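Moscombe Robotics Program
Unit 6 handout: Camera frames and two-arm cloth handling

The exercises in this unit use recordings from the Fomska cell. Students should have read the January notes on rigid transforms before attempting them. Written answers are due on 18th March.

6.1 The fixed view

The planner works in the world frame. The fixed camera supplies the positions of both arms and of any cloth on the floor of the cell.

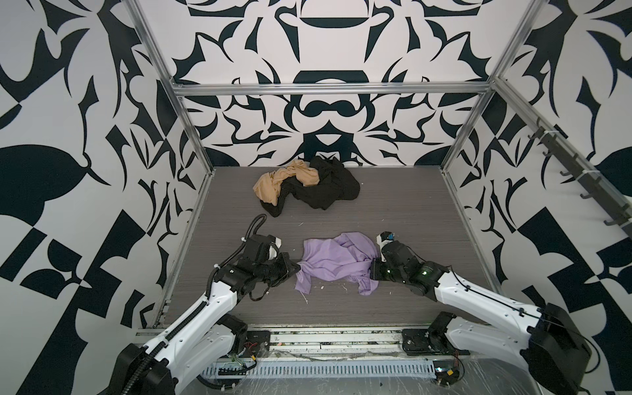

Reading time: 2 minutes

With both grippers on the lavender cloth, the arms can no longer be planned separately. The Ostetent planner treats them as one closed chain and limits the distance between the two gripper tips. The tan and black cloths near the back wall are entered as a single obstacle until the perception node has separated them.

The patterned walls require care. A segmenter that relies on brightness alone may join the black cloth to the black shapes printed behind it - compare the masks before trusting either one. The training set for this unit holds 2,021 labeled frames, and a further 843 are reserved for testing.

6.2 The wrist view

A wrist camera moves with the arm, so each image must be paired with the joint reading nearest to it in time. Pairs more than 80 milliseconds apart are to be discarded.
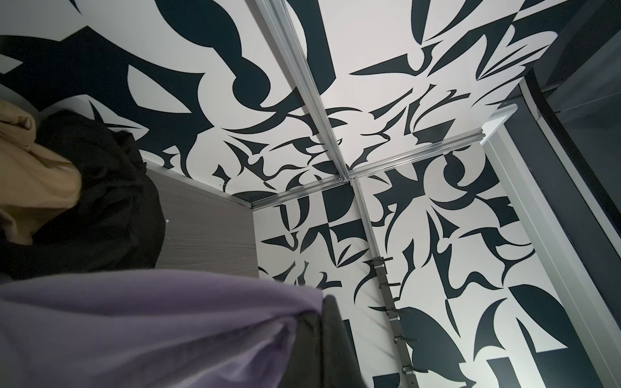
Figure 6.2. Wrist camera view, with gripper finger and lavender cloth at lower left.

Exercise 1. Select three rail junctions suitable as fixed landmarks. State which of them are visible in both views.

Exercise 2. Run the Dervishi calibration tool and report the error at each landmark in millimeters.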